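**Two arms and a handful of markers: our afternoon at Susach**

We finally got our visit to the Susach workshop in Gitesside, and if you missed it, put your name down for the next one! Forty of us signed up, which meant going in by turns, and I don't think anyone minded the wait because the hallway had coffee and a table of old motors you were allowed to take apart.

Mark Anthony Galang ran the demonstration. He has been working on two-arm handling for 3 years, and he talks about it the way some people talk about their garden. The job that afternoon was small stuff – markers, pens and the caps that go with them. It sounds like nothing until you try to explain to a machine how to pick up a cap that has rolled onto its side. One arm has to hold while the other pulls or pushes, and both have to agree on where the middle is.

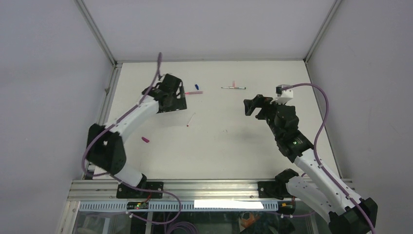
*The two-arm station at Susach, with markers, pens and caps on the table between the grippers.*

I had expected something much bigger, to be frank. The whole station is a tabletop with low-key gray walls, and you can stand close enough to hear the servos. Mark let us choose which piece the arms should go for next, and there was real cheering when a pink cap went on at the second try. The first try sent it off toward the back wall, and he seemed just as pleased with that one. Every attempt gets saved, good or bad, and the group has 600 of them so far on markers alone.

Anahera Pirihi from our Drornolham branch asked the best question of the day: does it know when it has dropped something? Sometimes, said Mark. The arms can close on empty air and carry on quite happily, and fixing that is most of his spring.

After the demo we had a go at steering the arms ourselves. I managed to nudge a pen. Anahera picked one up and put it down again, and will be telling people so for months.

Thanks to Esteves for lending us the van, and to everyone at Susach for staying well past closing time. They'll have us back in May, with room for 80 if we split over two sessions. Sign-up sheet is on the clubroom door – kids are welcome with an adult, and please wear closed shoes.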